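Search this site
Search for:
Go

How to Write Your First Sestina
Print this page | E-mail this to a friend

I put off writing a sestina for years, and then one rainy September I wrote three of them in a week and couldn't stop (my poor notebook!). If you've only ever written rhyming verse, you're in for a treat, as you don't need a single rhyme. You need six words you like well enough to meet again and again.

1. Pick your six end words

Go for words that can do double duty, like "light" or "spring" or "watch." I jot down ten candidates and let them sit overnight before I cross any out. Plain words wear better than fancy ones, I promise.
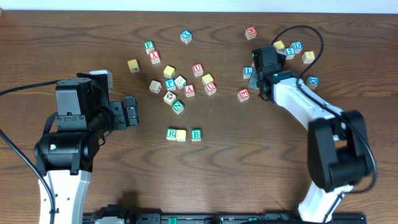 2. Write the first stanza

Six lines, each ending on one of your words. Number the words 1 to 6 in the margin as you go, and don't fuss over meter yet.

3. Follow the pattern

The second stanza takes the end words in the order 6, 1, 5, 2, 4, 3. To get the third, do the very same shuffle on the second, and keep going until you have six stanzas. It feels like knitting, and around stanza four you will want to quit. Have some tea and carry on!

4. Finish with the envoi

Three closing lines, two of your words in each. Read the whole thing aloud, all 39 lines, and mark wherever you stumble.

Related posts
Pantoums for Patient People
My 600-Word Story Habit
8 Ways Into a Villanelle
Notes on Rereading Indari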